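4. Recording examples

Read section 3 first if the head camera has not been calibrated. Everything below assumes the Nolus recorder is on and the Jardine software shows a green bar.

Last revised 22 Feb 2024, Y.M.

4.1 Before you start

1. Clear the table down to what the task sheet lists. Leftover objects from the previous task end up in the training set and are a pain to remove.

2. Draw the curtain fully. Check the gap where the panels meet. Daylight through the gap shifts the exposure halfway through a run.

3. Overhead lights on, both rows. Dimmer at max.

4. Wipe the camera lens. Dry cloth only.

5. Log in with your own initials. Not the shared login – we had 193 episodes in August with no operator against them and could not use the notes.

Note: free disk space has to be above 15 percent. The software warns you but it doesnt stop you.

4.2 Placing the objects

1. Open the task sheet, press NEXT LAYOUT. The screen shows a rough spot for each object.

2. Put each object near its spot. Near is fine. Do not measure, do not line things up with the table edge. We want spread.

3. Cups upright unless the sheet says "tipped". Mouth clear, nothing inside.

4. Turn the second object a little between episodes, even if it looks the same from every side.

5. Hands out of view. Wait for the preview to settle.

An object only partly in view is allowed, as long as the target object is whole. The policy has to cope with things at the edge of its view, so don't tidy them in. If the target itself is cut off, move it and take the layout again.
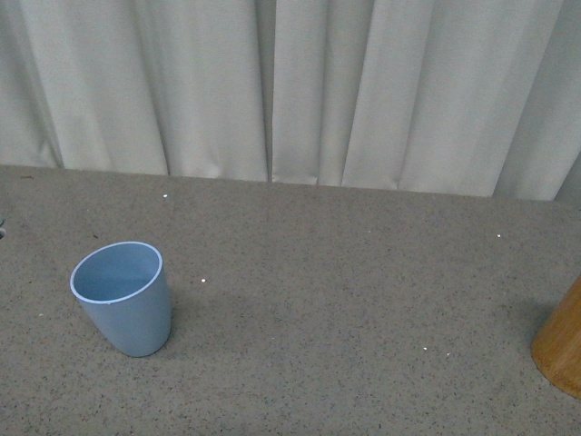 6. Press CHECK. The software takes a single still, the start frame, and saves it with the layout number. Look at it before you accept. Blurred, or a sleeve in it, press RETAKE.

Caution: do not touch the table between CHECK and RECORD. If you bump it, go back to step 5.

4.3 Recording an episode

1. Foot pedal down once. Short beep, recording is live.

2. Wait for the second beep before moving. The quiet bit at the start is used for lining up the camera and joint streams.

3. Do the task at normal speed. Slow, careful demos train a slow, careful policy.

4. If you miss a grasp, recover and carry on. Keep these. Mark the episode R (recovered), not F.

5. When the task is done, arms back to rest. Pedal down again. Long beep.

6. Mark it: G good, R recovered, F failed. One key. No comment needed for G.

Failed episodes are kept but go in a separate folder. Do not delete them yourself, the episode counter gets out of step with the layout list and someone has to fix it by hand.

Caution: the pedal does not stop the arms. It stops the recording only. Emergency stop is the red button on the left post. Know where it is before you put your foot anywhere near the pedal.

4.4 Changing layouts

Record 3 episodes per layout, then NEXT LAYOUT. More than that and the set gets lopsided. The Wadolton site did long runs on a single layout early on, and the resulting policy reached for the same patch of table wherever the cup was.

Crumbs, small specks of dust – leave them. Spills, wipe and let the surface dry fully. Shine confuses the depth stream.

4.5 End of session

1. Press CLOSE SESSION. Do not just quit.

2. Wait for the upload count to match the episode count.

3. Fill in the short form: layouts done, anything odd, anything you changed. "Nothing odd" is a valid answer but type it, a blank form gets sent back.

4. Objects back in the Zultholm crate, by number.

5. Arms to park, then power off. In that order.

4.6 Common problems

Preview is black: cap still on, or the camera cable has worked loose at the neck. Push until it clicks.

Error 812: clocks out of sync. Close the session, restart the recorder, open a new one. Episodes before the error are OK, the one that was running is not. Mark it F.

Start frame much brighter than the last one: curtain has moved, or auto exposure got switched back on. Settings, Camera, Exposure, LOCK.

Two beeps run together: pedal bounce. Stop, mark F, go again.

Layout number stuck: you skipped the mark key on the previous episode. Go back one and mark it.

Anything else, write down the episode number and ask Yasuo Morikawa before you restart. A restart wipes the live log and then theres nothing to look at.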